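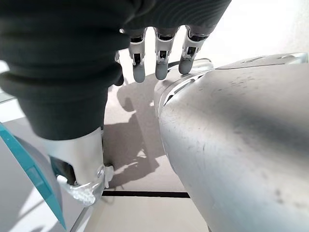 Why does the vehicle surface early on the second leg of the survey?
The depth sensor reading drifts once the pressure port silts up, and the Virna controller treats the drift as a depth fault and ends the mission.

Reported behaviour: the Ostgate harbour run aborts after 14 minutes. Battery was at 70 per cent and the acoustic link was fine. Restarting the controller clears the fault until the next dive.

Step 1. Flush the pressure port with fresh water. Don't use compressed air – it can damage the membrane.

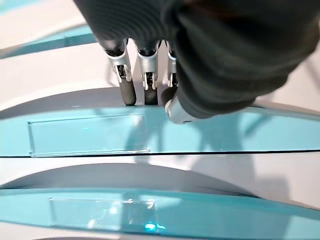
Step 2. Re-zero the sensor at the surface, then check the offset in the Bodin log viewer. Anything over 3 centimetres needs a recalibration.
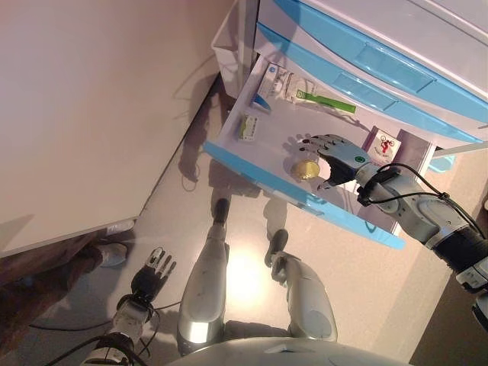

Posted by Jistance Support, February 2019

Offset was still high after the flush, so we recalibrated and raised the fault timeout to 700 milliseconds. Two full runs completed with no abort.
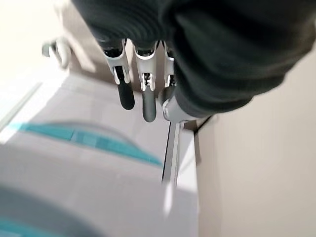
Still open

Path planner doesn't resume at the last waypoint after an abort. Logged separately, fix due in the May release.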